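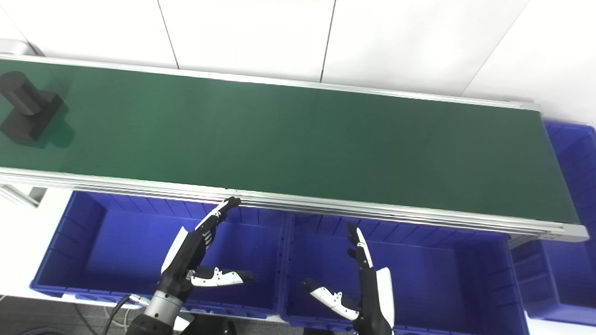 A green conveyor belt with a silver rail.

How Does a New Store Get Started?

Have you ever walked past an empty shop and then, a few weeks later, seen balloons on the door and a big OPEN sign? So much has to happen in between! Let's find out how a new store gets going.

First comes an idea. Deepak Dubey loved board games so much that he wanted to sell them in his town, Urrutia. He picked a name, Kamesano Games, and started looking for a place to put his shelves. He found one at 96 Arno Street, right next to the bakery (lucky him - it smells like cinnamon all morning).

Next he needed money. Most new store owners use their savings, and many also ask a bank for a loan. A loan is money you borrow and pay back a little at a time, plus an extra amount called interest.

Then there's permission. Many towns ask a new store to get a business license, a paper that says, "Yes, you may open here!" An inspector may also visit to check that the doors, lights and fire alarms are safe.

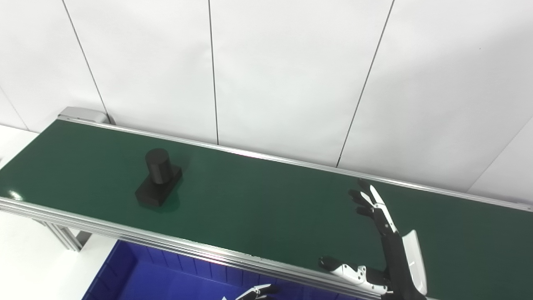 Now for the fun part: filling the store! All the things a store has for sale are called its inventory. Deepak ordered 300 games and puzzles for his first day. He paid one price for each and sells it for a bit more. That extra bit helps pay the rent, the electric bill and his 2 helpers. Whatever is left after all the bills are paid is called profit.

At last comes the grand opening. That's a party for a store! There might be music, snacks or a ribbon to cut with giant scissors. Kamesano Games had its party in May, and 464 people came through the door!

Words to know
Loan: money you borrow and pay back
Inventory: everything a store has to sell
Profit: money left over after the bills are paid

Try it! Think up a store of your own. What would you sell? Draw the sign for your front window.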